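Tanarton shared workroom – monthly inspection checklist
Date: 18 Aug 2021
Checked by: Lesego Mnguni

1. Door and exit route
Clear: YES
Comment: The bicycle has moved on. The exit sign still buzzes, which at least proves it has power.

2. Fire extinguisher
In date: YES
Comment: Tag is legible now that the coat hook has been relocated. In July it was wearing a scarf.

3. Outlets and cords
Safe: PARTLY
Comment: One Gamex power strip plugged into another Gamex power strip. Separated them. I expect they will find each other again.

4. White table, surface
Acceptable: YES
Comment: Matte top, a few faint gray smudges and tiny marks. Smudges are not a hazard, although I did give them a hard look. Wipe with the mild cleaner, not the scouring powder, whatever the label on the scouring powder promises.

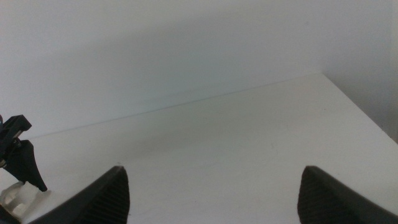
Zodwa Ngubane wrote back that she would have failed item 4 on the smudges alone – a white table ought to be white, and if we pass faint gray in August we'll be passing coffee rings by winter. She also wants the side edge of the top added to the list, because people catch their sleeves and hips on it when they go past with boxes.

Fair enough on the edge. Added as 4a. The smudges keep their pass.

4a. White table, side edge
Run a hand along it: DONE
Comment: No splinters or sharp spots. My hip has no complaints to file.

5. Table legs and feet
Steady: YES, after attention
Comment: Tightened 3 bolts. Removed the folded Vemetti flyer from under one foot and the wobble did not come back.

6. Shelving
Anchored: NO
Comment: Du Plessis quoted 178 for brackets and fitting. Still waiting on approval. Heavy items go on the bottom shelf until then, and yes, that includes the paper cutter.

7. First aid box
Stocked: NO
Comment: More than 6 bandages missing. Gauze untouched. Reorder bandages before the next check.

Open items: 3, 6, 7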